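末班船

船票15块。涨过一次,涨到这个数就没再动。

我赶到码头的时候天已经黑透,手里一个包,包里一双拖鞋,半瓶水,还有母亲的那张纸条。纸条上就一个地名,Follham。她写字用力,背面都鼓起来。

候船室漏风。墙上的钟停在某个下午,底下坐着个老头,脚边一只鸡笼,里面没鸡。他问我去哪。我说Follham。他说那地方没了。

没了是什么意思。

水淹的,他说。上头修了坝,Stastanus坝,七月放的水。房子都在底下,教堂也在底下。船还去?船去,船停在水面上,停一停就回来。

我不信。我票都买了。

人饿的时候脑子里只有吃的。小时候家里的晚饭就是一包面,母亲掰成两半,汤多放水。她说等有了200块就去Follham,那里有她姐姐,有一棵树,树底下能摆一张桌子。后来200块有了,又花掉了。再后来2000块也有过,我交了学费。

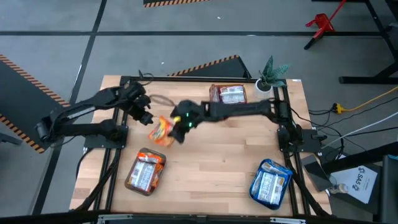
桌上的吃食,有红白包装的,也有橙白的

船来了。比我想的小。名字漆在船头,Kiều,最后一个字母上头的小撇掉了一半。船家是个女人,裹着头巾,收票不看票,看脸。

你像一个人,她说。

像谁。

她没答,去解缆绳。绳子又粗又硬,她解得很快。

船上就我和老头。老头抱着空鸡笼,抱得紧,像里面有什么会飞走。发动机突突突,岸上的灯一盏一盏往后退,退到Pusatbridge那边就看不见了。风大。我把拖鞋拿出来换上,又觉得可笑,又换回去。

我问老头去干什么。

喂鸡,他说。

我没接话。

水是黑的。走了很久,也可能没多久,我没有表。母亲走的时候是秋天,柜子里还剩2包面,过期了,我没舍得扔。也没吃。就那么放着,放到搬家,搬家的人问我这个要不要,我说要。他在看我,我说要的。 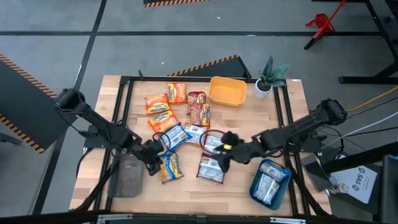 摊了一桌的方便面,红的蓝的白的橙的

发动机停了。

到了,船家说。

到哪了?四面都是水。没有码头,没有树,更没有桌子。老头已经站起来,打开鸡笼,从口袋里抓一把米,撒下去。米落在水上,漂一会,沉了。他嘴里咕咕地叫,叫得很认真。

我趴在船边往下看。起先什么也没有。然后,很深的地方,有一点黄的光。一扇窗?我不敢眨眼睛。又一点。有人在底下点灯,一家,再一家,像平常人家到了吃饭的时侯。

看见了?船家问。

看见了。

每个人看见的不一样,她说,别看太久。

我想喊一声。喊什么呢,喊妈,还是喊那个从没见过面的姨。嗓子发紧,出来的只有气。我把纸条掏出来,想了想,没扔。把那两包面扔下去了。一包,又一包。塑料袋不沉,漂着,漂远了,白白的两块。

然后没有了。风把它们带走了,或者是别的什么。

老头关上鸡笼。这回他拎着走路,笼子往下坠,胳膊都拉直了。我看了一眼笼子里,太黑,看不清,只听见里头扑腾了一下。

船家重新发动机器。突突突。我问回去的票要不要再买。她说回去不要钱。

我坐下来,包空了一块,用手按着。水底下那点黄光还在,跟着船走了一段,走到Pusatbridge的灯亮起来得地方,就分不出哪个是哪个了。

上岸的时候船家在后头叫我。我回头,她递过来一样东西,湿的,冰手。

一只碗。碗底有个豁口,在左边,我小时候磕的。

18/11/2023 夜里写,没改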